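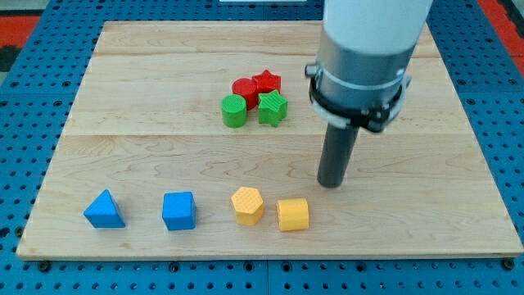

The wooden board game nights at the Gikcombe library annex are coming back next week, and anybody who remembers how full the room used to get on a rainy evening will be glad to hear it. The games were packed away in March, when the building closed its doors, and they have been sitting in a cupboard behind the reading room ever since. Now the small group that looks after them has been getting the pieces out again and working on a new sorting game for the younger children, played on a maple board made of several planks glued side by side, with soft wavy grain running through the pale wood. The little 3D-printed blocks that go with it come in simple shapes, a red cylinder and a red star among them, and they are small enough to stand close together on the board with plenty of wood left over.

Joana Seixas, who has run the game nights for three winters now, told us the idea came from watching her nephew line up bottle caps on the kitchen table for the better part of an afternoon. "He didn't want rules," she said. "He wanted things to push around and put next to other things, and then he wanted to tell me why the one on the left was the boss." The rules they have settled on are not much longer than that. One player thinks of a way to group the blocks, by shape or by color or by anything else they like, and moves them one at a time while the others try to guess what the grouping is. A wrong guess costs you your next turn. A right guess means you get to do the arranging.

The older players have not been forgotten, and the chess and checkers regulars will find their usual tables by the windows. Merle Wihongi has spent a good many evenings going through the boxes and matching up the sets, and she reports that all but one of them are complete. The one that isn't is short a black bishop, and if you happen to have a spare at home, or if you took one home in your coat pocket by accident (it has happened before, and there are no hard feelings), she would love to hear from you.

The money for the new materials came from a bake sale and from Medero, the hardware store on the corner, which put in 200 dollars and let the group look through its offcuts as well. Rafail Balaskas did the sanding. He says maple is a pleasure to work with so long as you aren't in a hurry, and he has promised to show anyone who asks how to rub a board down and oil it, provided they bring their own rag and don't mind standing outside while they do it.

There will be fewer seats than people are used to. The room has been set up for 22 players at a time, with the tables pulled well apart, and families who live together will be seated together. Please put your name on the sheet at the front desk before you come, or telephone and ask for Yasmine Shawky, who is keeping the list and will do her best to fit everybody in over the first few weeks. Tea and coffee won't be served for now, but you are welcome to bring a flask.

The first evening is 31/08/2020, from six o'clock until the library closes at nine, and it will be every Monday after that. Children under ten should come with a grown-up, and the younger ones usually start to fade by half past seven, so the sorting game will be out first. Admission is free, and there is a jar by the door for anyone who would like to help with the cost of the next set of blocks.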